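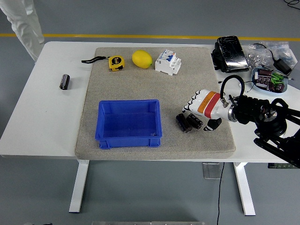
Sorting afternoons return to Grovudlow repair room

The repair room at Grovudlow will open its doors again for sorting afternoons this August, and anyone with a drawer full of odds and ends they have never quite been able to throw away is warmly invited to bring it along.

The afternoons began last year in a small way, when Emiko Takagi, who looks after the spare parts at the room, found herself with 11 boxes of bits left over from a house clearance and no idea where to start. She put a notice in the window at Minja, the café next door, asking if anybody fancied an hour of sorting in return for a slice of cake, and was rather taken aback when the tables filled up. By the end of the summer 227 items had found their way back on to the shelves, from tape measures and light fittings to circuit breakers and a good many capacitors — the little black cylinders that seem to turn up at the bottom of every toolbox in the village.

"People think they have to know what everything is before they come, and they really don't," Emiko said. "If you can put like with like, you can help. I spent my whole first week asking what things were called, and I still have to ask now and then."

The way of working is much the same as before. Each desk has a thick felt mat, so that small parts don't roll away or scratch the top, and a plastic bin for whatever is being gathered up. Electrical parts go into the bins by kind and are then put aside for checking, and nothing goes out to be used again until that has been done. Hand tools and measuring things have a shelf of their own, which was put up over the winter and is already looking rather full.

Visitors are asked not to bring batteries, paint or anything with a cut or frayed mains lead, as the room has nowhere safe to keep them. Larger appliances should go to the Rerkport depot as usual, where the staff are always happy to help with the lifting.

There are 40 places at each afternoon, and the doors open at two o'clock. It costs nothing to come, though a little something for the tea tin is always welcome. Children may join in with a grown-up beside them, and there will be a table of buttons and curtain rings for the youngest ones.

Places can be booked at the counter in Minja, or by leaving a note through the repair room door. Emiko asks that any boxes be labelled with a name if you would like them back afterwards.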